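Frozen Descent Fault FAQ
Last updated 8/6/19

I get the same handful of emails every time I post about the Hollimon cell, so I'm putting the answers in one spot. If yours isn't covered, the comments are open.

What is the frozen descent fault?
It's my name for it. The arm starts down toward a part, the planner reports success, and then the wrist just stops in mid-air with the gripper open. No collision, no error light, and the log says "pick complete." Drives me nuts.

Which setup are you running?
The simulated cell in Clenodo, with the Woketti planner on top. I try everything there before it goes near the real arm at Hollimon, and I'm really glad I do.

How often does it happen?
My August batch was 3,571 pick attempts, and 2,987 of them finished properly. Most of the rest were ordinary misses, and the frozen ones were mixed in with those, so it took me way too long to spot the pattern.

Is it a gripper problem?
I thought so! I spent 8 evenings on finger settings before I gave up on that idea. The gripper opens and closes fine if you command it by hand. What goes bad is the height target. When two flat parts overlap, Woketti sometimes gets a surface height from the wrong one, decides it has arrived, and quits.

What kind of layout sets it off?
Low, flat stuff sitting close together on the mat. Tall parts with space around them hardly ever do it.

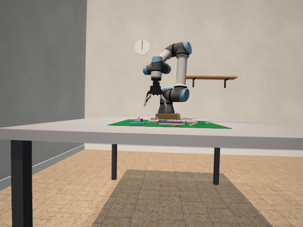 Same table, with the gripper at two different heights over the mat.
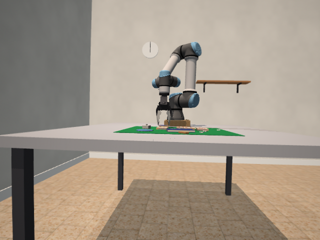
Frerichs wrote in to say I'm being too hard on the planner, and that the same freeze shows up with no overlapping parts at all if the descent timeout is left at the default. Try raising the timeout first, was the advice, and only then go digging in the height map. Fair enough — I've added that to my list, and I'd like to hear from anybody who has tested it both ways.

Could this hurt someone on a real arm?
Yes, and please take it seriously. A stopped arm looks safe, but the controller thinks the job is done and may start the next move whenever it likes. Don't reach in to nudge a part. Hit the stop, lock it out, then go look.

Do you have a workaround?
Sort of. I compare the gripper height to the target before accepting "pick complete," and if they're more than 18 mm apart I throw a fault and hold the queue. It's slower, and it doesn't fix the bad height, but it does keep the next move from starting.

Will you share the log files?
Yep, once I've cleaned up the file names.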